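Niloufar Vahidi
Wed 3 February

We got our equipment budget approved this week, so I'm going to write down how we planned it. A few people at other small shops asked. Long thread.

Background: we do sorting and folding of returned clothing for online sellers. Small building, two shifts. We want to automate part of the sorting line. We are starting with hand-held grippers to record the work before we buy any arms.

The first draft of the budget had one line for "robot" and one line for "other." Kwabena Lamptey, who signs off on spending here, sent it back the same day. He was right to.

Second draft had 14 lines. The arm was still the biggest, but it was under half the total. The rest was mounts, tables, lighting, cables, spare parts, storage drives, training hours and floor work.

We asked for quotes from three suppliers: Okex, Ilmont and Omeck. Okex answered in two days. Ilmont took two weeks and wanted a phone call first. Omeck sent a price list and nothing else.

The quotes could not be compared as they came in. One included shipping, one included a year of support, one included neither. I made a sheet with the same rows for all three and sent it back to them to fill in. Two of them did it without complaint.

Ask what the support line costs in year two. It was free in year one on two of our quotes. In year two it was $3000 on one of them, and that was in a footnote.

Hand-held grippers first. We priced buying them finished and we priced printing the parts ourselves and buying only the hardware. Finished was $400 each from Okex. Printing and building came to $352 each once I counted labor.

If you leave labor out, building looks much cheaper. Gilmar Marinho built the first one and kept track of his hours, and that is how we got the real number. It included two reprints of a finger that came out warped.

We decided to build them anyway. The price gap is small, but when something breaks we can make the part overnight. With the finished ones, Okex quoted nine working days for a replacement finger.

Parts to buy extra of, from our list: finger pads, threaded inserts, the small screws that go with them, and cables. Cables most of all. We set aside one full spare set for every two grippers.

Somebody asked me about insert size. Pick one size and use it everywhere you can. Our first order had three sizes in it and we spent an afternoon sorting them out of one bag.

Tables. We almost forgot them. The packing tables we already own are scratched and brown, and they wobble. Kekeli Nutsugah asked for plain white tops that wipe clean, all at the same height. That went in as its own line. Used office tables were fine for the price.

Lighting was the cheapest line on the sheet and I had put it at zero. Get a quote for it. Our electrician wanted to see the floor plan before he would give a number, and that took a week.

Storage is the other one I got wrong. I planned for 101 recordings per shift and sized the drives for one month. Theophilus Sowah pointed out that we would want to keep everything until the supplier has looked at it, and they won't look at it until March. So we doubled the drives.
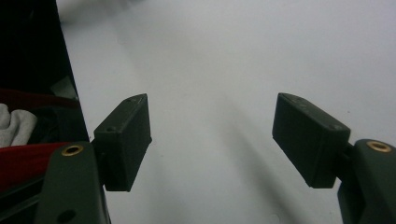

Training hours. We budgeted six hours per person and pay them at the normal rate. Do not plan on people learning this between orders. The first week is slow and the schedule should show that.

We also put in a line for lost output during that first week. Kwabena asked for it. It is not money you pay to anybody, but it shows up in the month's numbers, and it is better to have it written down ahead of time.

Insurance: call them before you sign anything for an arm. Ours wanted the model, the reach and a drawing of where it will stand. Grippers held by hand did not change anything on our policy.

Lease or buy? For the arm, we will lease for the first year. Ilmont offered to count half of the lease payments toward buying it later. Get that in the contract itself. Ours was only in the email at first.

For the grippers and tables, we are buying. There is no reason to lease a table.

What I cut from the final version: a second arm, a conveyor section, and a label printer that had nothing to do with this project and had been riding along on budgets for two years.

What I kept that people wanted to cut: spares and training. Those were the first two lines anybody pointed at.

Dates. Grippers and tables are being paid for out of this quarter. The lease decision is in March, after the supplier has seen our recordings. If they say the work isn't a good fit for their arm, we stop there and the lease money goes back.

A couple of you asked for the sheet. I'm taking our prices out of it and will post the blank one in a reply here, probably Friday. The rows are the useful part anyway.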